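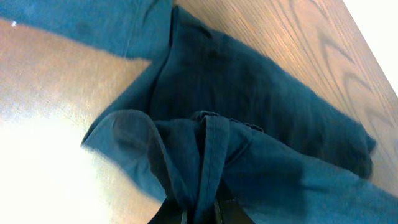
A teal garment on a wooden table.

Fernbridge clothes bank to open through the summer

The Fernbridge clothes bank will stay open through July for the first time, after more than 200 families used it in the spring term. It normally shuts when the schools break up.

Organiser Enda Heffernan said demand for trousers and PE kit had not dropped. "We used to get a quiet spell before the holidays. This year there wasn't one," he said.

Faltlow Parish Council has given £1,000 towards rent and heating. Clean clothes can be left at the Llanos Road hall from 10am. Evening collections end at 7pm.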